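Flerano extends dual-flush refit to Beltham flats

Beltham, Jan 20, 2018 — Kinnunen will supply and fit dual-flush toilets in 207 flats on the Olia estate. Work starts in July and will run for 16 weeks.

Each flat will be without water for up to 2 hours. The stop valve is replaced at the same visit — older valves on the estate often fail to close fully.

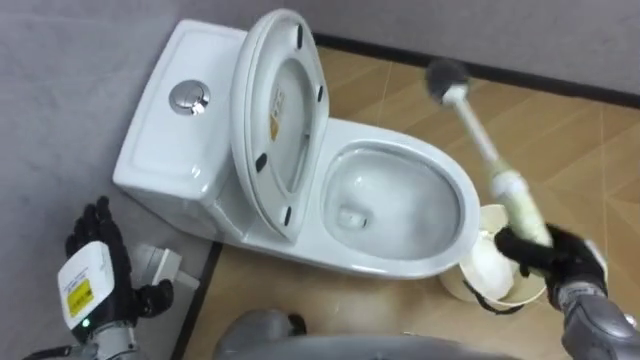 Access and notice

Tenants will receive a card with a date and time slot. Missed visits can be rebooked once.

"The cisterns are set on site to suit the pressure on each floor," said project engineer Mared Wogan.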